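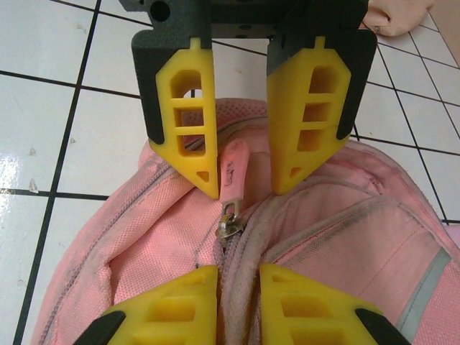
A pink backpack on a white tiled floor.

Families in the Abernathy school district can pick up free school supplies through the end of August, the district office said.

The supplies are being handed out at 2 sites, Clisa Elementary and the public library on Ballska Street. Both are open from 9 a.m. until 4 p.m. Parents do not need to show proof of income, but they should bring a child's enrollment letter or last year's report card.

The district signed up 543 students for the program this summer. Another 221 are on a waiting list and will be served as more goods come in, according to the office. Students on the list will get a text message when their supplies are ready.

Each child receives notebooks, pencils, a ruler and a folder. Middle school students also get a calculator. Backpacks are given out while they last, and families may not choose the color.

Most of the money for the program came from Zastard, a local printing company, and from a bake sale held in June. The rest was paid out of the district's general fund.

Donations of new, unopened supplies can be left at the library's front desk during opening hours. The district said it is short of wide-ruled notebooks and colored pencils. It cannot take used items.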